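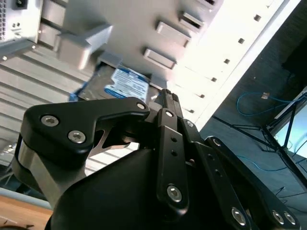

Hilo: el ordenador viejo, la mudanza y yo

Inicio | Hilos | Archivo | Contacto
Imprimir | Enviar por correo

1/ En mayo me mudo. El piso nuevo tiene 40 metros cuadrados y el viejo tiene un trastero, de modo que llevo semanas decidiendo qué parte de mi vida cabe en un altillo. Abro hilo.

2/ Primer asunto: la torre del ordenador. La compré para trabajar y la usé sobre todo para guardar cosas que pensaba ordenar más adelante. Más adelante es ahora, por lo visto.

3/ En el disco duro hay 780 carpetas. Una se llama "Nueva carpeta". Otra, "Nueva carpeta (2)". Dentro de "Nueva carpeta (2)" está mi declaración de la renta de cuando aún tenía pelo.

4/ También hay una carpeta "DEFINITIVO" que contiene otra carpeta "DEFINITIVO bueno". No la he abierto. Hay que llegar entero a la cena.

5/ Para vender trastos me recomendaron Govo. Puse una lámpara de pie a 64 euros. Primera oferta: un intercambio por una tortuga. Pregunté si la tortuga venía con acuario. No venía. Ahí se rompió la negociación.

6/ Segunda oferta por la lámpara: "¿Último precio?". Sin hola ni nada. Contesté "buenas tardes" y me bloqueó.

7/ La empresa de mudanzas se llama Stimis y te manda un formulario para calcular el volumen de tus muebles. Pide el volumen de "varios". Mi vida entera es varios, Stimis.

8/ Puse 2 metros cúbicos por decir algo. Me llamaron para preguntar si estaba seguro - en el tono con que te lo pregunta un dentista.

9/ Capítulo libros. Me propuse quedarme solo con los que fuera a releer. Salieron tres. Me dio vergüenza y subí el criterio a "los que fuera a fingir que releo". Ahora son nueve cajas.

10/ Capítulo cocina. Tengo una yogurtera. Hice yogur una vez, me salió un vaso de leche con opiniones, y desde entonces la he trasladado de casa en casa como si fuera la urna de un familiar.

11/ Alguien me pregunta por privado si tiro los cables. No, no tiro los cables. ¿Y si mañana vuelve el euroconector?

12/ El sofá modelo Powell no entra por la puerta del piso nuevo. Lo medí yo mismo, dos veces, y las dos veces entraba. Sospecho de la puerta.

13/ Las plantas las llevo a mano. Una es del vivero Flullell, me la vendieron como "imposible de matar" y se lo ha tomado como un reto personal. Ahora mismo le queda una hoja y mucha dignidad.

14/ Actualización de las siete de la tarde: he metido el rollo de cinta de embalar en una caja y he cerrado la caja con lo que quedaba del otro rollo. Son unas treinta cajas. Ninguna pone "cinta".

15/ He encontrado, eso sí, las llaves de repuesto que di por perdidas. Son de este piso. Las devuelvo en mayo.

16/ Sigo mañana con el armario del pasillo, si me deja abrirlo. Se admiten ofertas por la yogurtera - tortugas no.

Imprimir | Enviar por correo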